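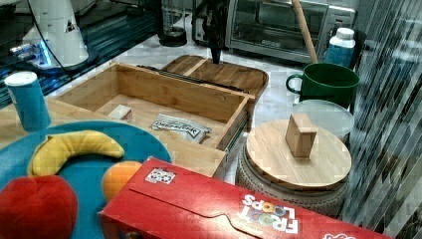
Marwa Mahrous objected, on reading a first draft of this section, that a drawer is never only storage: people in the households she had visited used an open one as a spare shelf, and they knew quite well that they were doing it. Her objection changed how we coded the material, and we return to it below.

**Figure 1.** Drawer open beside the tray, with a foil packet and a small pale block inside. Cup, plate with plush fruit, and cereal box at left and front.

### 4.2 Open drawers as working surface

The Lusmont interviews covered 87 households. In each one we asked the person who did most of the cooking to talk us through the last time they had cleared a kitchen counter. We did not ask about drawers. They came up anyway, mostly in answers about small packaged things such as tea bags, yeast, seed packets and single-serve coffee, which have no fixed place and are too light to stay where they are put.

Two uses came up again and again. In the first, the drawer is opened to put something away and is then left open until the counter is clear. In the second, which we call parking, things go into the drawer for the time being, with the intention of taking them out again. Figure 1 shows the kind of layout we mean: small items lie on the drawer floor while the bulky ones – the box, the plate – stay out on the surface. Size alone would account for that split. A cereal box laid on its side takes up a lot of counter, but it will not go into a shallow drawer with anything else, and people tended to leave it until last.

Trays complicate the picture. Six households kept a tray next to the drawer they used most, and all six described it as the place for things that were "going somewhere." Driss Fawzy coded these as transport and Mahrous as storage. After discussion we kept both codes and allowed them to overlap, so the totals for this subsection add up to more than 100 percent.

The drawer's position matters too. Earlier work in the Kamel project treated a drawer as either open or closed. Our respondents made finer distinctions – "open a hand," "open to the elbow," "all the way out." A drawer on full-length rails was said to invite parking, as its back corners could be reached without bending. Older drawers that ran wood on wood were opened partway, and what was at the back stayed there, in one case since January of the year before.

We found no link between parking and how tidy respondents rated their own kitchens. Toys and play food, which turned up on counters in homes with young children, were parked less often than real groceries. They were usually gathered on a plate or in a bowl and carried off together.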